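About Graminberg

We are a small robotics workshop in Pondthorpe. Our sign says "Automation," which brings in a steady trickle of people asking about garage doors. We are polite to them. Some have stayed for coffee.

Our work is teaching arms to pick things up and put them down again. Toddlers manage this for free, so we try to stay humble.

Open Day, 19 July 2024

Once a year we unlock the front door and let the town in. We printed 500 flyers, set out 70 chairs, and learned that people who come to see a robot would much prefer to stand right next to it. The fruit basket was the main draw.
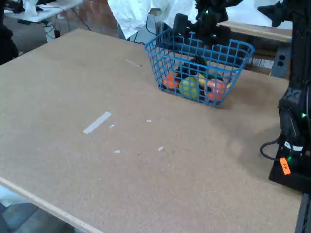

The gripper reaches into the blue basket.

Visitors asked good questions. How strong is it? (Less than you hope.) Does it know what a grape is? (Define "know.") Can it do dishes? We get that one every year, usually from someone standing beside a spouse.

Each demonstration runs six minutes, followed by a much longer argument in the crowd about which piece it should have gone for first. We have stopped refereeing.

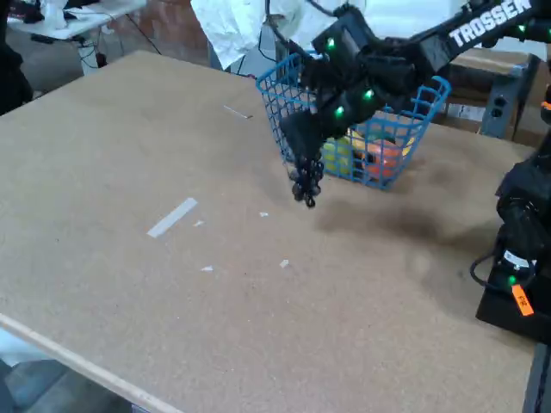
What we do the rest of the year

Mostly the same thing, with less applause. Skendine, our teaching program, brings school groups in from March onward to try the controls. The Wijaya bench is where our own staff work on grasping soft and awkward shapes – bunches, handles, anything that rolls when you look at it. The whole shop is 870 square feet, and we have tripped over most of it. 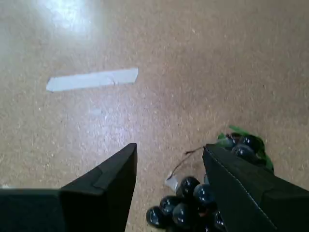 Grapes with leaf and stem, between the fingers.

Visiting

School and club visits are by appointment. Closed shoes, please, and hands behind the tape unless invited. Parking is behind the building.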